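## Setting up your Penry water softener

I've fitted three of these now (one for me, two for family), so I've put my own notes in between the official steps. Read it all through once before you touch a spanner!

1. Turn off the water at the main stop tap, then open the kitchen cold tap and let it run dry.
2. Stand the softener somewhere flat and close to a drain. It gets heavy once the salt's in, so be fussy now.

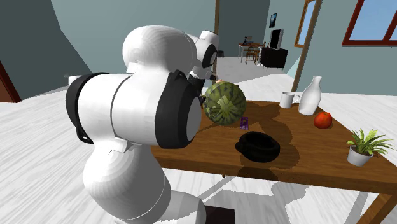
3. Push the two hoses onto the bypass valve, arrows pointing the way the water flows. I got mine backwards the first time and spent an evening blaming the washers.
4. Hand-tighten the nuts, then give each one a quarter turn more.

**Caution:** please don't lean on the spanner. The threads are plastic and a cracked one means a whole new valve.

5. Run the drain hose downhill all the way, with no loops.
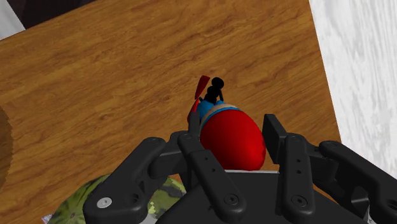
*Picture credit: Efua Quansah*

6. Tip in the salt tablets up to the line inside the cabinet. Block salt won't fit, whatever the chap in the shop tells you.
7. Plug in and set the clock. Hold the left button for 3 seconds until the hours flash, then use the arrows.
8. Set the hardness. Mine is 300, off the test strip in the box, but yours could be miles away from that, so do dip your own.

**Note:** the clock forgets everything after a power cut. I check mine every February when I do the smoke alarms.
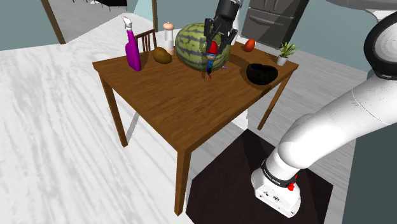

Penry Owner's Guide, Issue 2

9. Open the bypass slowly (slowly!) and feel round each joint with a dry tissue.
10. Start a rinse cycle by hand and leave the kitchen tap alone until it finishes. The first water through may look a bit brown, so run it until it's clear.

If a joint still weeps after the rinse, close the bypass, undo that nut and check the washer is sitting flat before you tighten it again.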